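Housekeeping and Laundry Practice, Unit 2
Handout: Sorting and storing linens
Instructor: Vy Tiêu

Bring this sheet to the practice room. It covers the part of the unit between the dryer and the shelf.

Sort by size first, then by color. Sheets go in one stack, pillowcases in a second, towels in a third. Anything with a stain or a torn hem goes in the repair bin — do not fold it.

Fold flat sheets in half lengthwise twice, then in thirds. Fitted sheets are folded with the corners tucked into each other. We practiced these in February, and the steps have not changed.

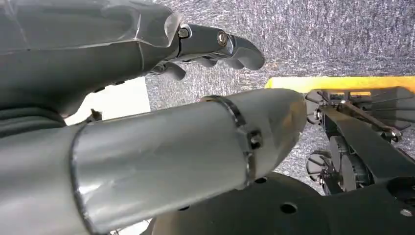
Why do folded towels go on the shelf with the fold facing out?
A folded edge is easier to grab, and you can take one towel without pulling the next one loose.

Shelf labels follow the Maldonado list. Write the item and the size, nothing else. The old Camus labels are being phased out, so peel them off when you find them.

Storage rules
Leave the width of 2 fingers between stacks.
Heavy items on the lower shelves.
Clean stock goes behind older stock.
No linens on the floor, even in a bag.

For next class, read page 83 and write up one closet at home or at work, 300 words. Turn it in by 15/06/2025. Late papers lose a grade.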